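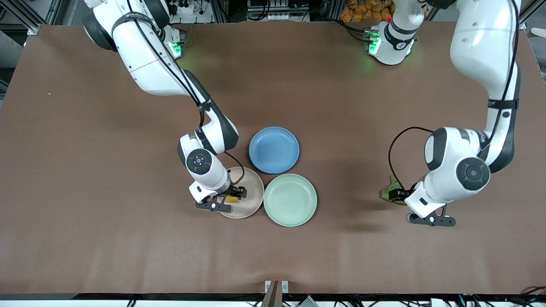
Fig. 1. Work table with plates grouped in the middle, a small yellow item on a beige plate and a green leafy item on the tabletop.

Unit 4: Laying out a table for plating

These notes go with the practical session on table layout. Read them before you come in. The reading from Hollmann, chapter 3, covers the same ground in more detail, but you can do the exercise without it.

1. The work surface

Plating needs a flat table with free space on all sides of the plates. A matte surface is easier to work on than a shiny one under ceiling lights, as glare makes it hard to see crumbs, drips and the edges of pale plates. The table in Fig. 1 has a matte brown covering. Beige crockery shows up well enough against it, and so does anything green.

If your own table is white, put a plain dark cloth or mat down first. Patterned cloths are no good for this exercise.

2. Where the plates go

Put the plates in one group near the middle of the table. Beginners tend to line them up along the front edge, which leaves no room for the forearms and means the plates get knocked. In the group, leave enough of a gap for a thumb between one rim and the next. Plates of different sizes can be mixed, but keep the one you are filling nearest to you.

The Raron layout, which we used in Unit 3 for trays, does not work for plates. It was drawn up for square containers and wastes the corners.

3. Where the food goes

Items waiting to be plated should be close to the plates and on one side only. Leafy items take up more space than you expect and their edges fold under if they are pushed along the table, so lift them. In Fig. 1 the leafy item lies to the right of the plates. Small items can be placed directly on the plate and moved into position afterwards.

In a kitchen that serves food, loose leaves would sit in a tray or bowl. For layout practice we work on the bare surface, and nothing from the practice table is eaten. Practice pieces are kept in the Flata boxes by the sink and go back there at the end.

4. Order of work

Small firm items go down first, then leaves, then anything that has to lean on something else. Take one item at a time. Set it down once, look at it from standing height, and shift it only if it is clearly wrong.

Keep a clear strip of at least 100 mm between the waiting items and the table edge. Measure it the first few times.

5. Exercise

Work alone. You have 30 minutes.

Set out your plates in a group as in section 2. Place your waiting items on one side. Fill each plate with one small item and one leaf, then clear everything and do it again with the waiting items on the other side. Write down which side was quicker for you and where your hands crossed.

Hand in your layout sketch with the sheet. A pencil drawing is fine. Label the plates and the waiting items and mark the side you stood on. The sketch carries 40 marks.

6. Reading

Hollmann, chapter 3, sections on surfaces and reach.
Trerska workbook, the two pages on cold plates. Skip the part on garnish, as we come back to it in March.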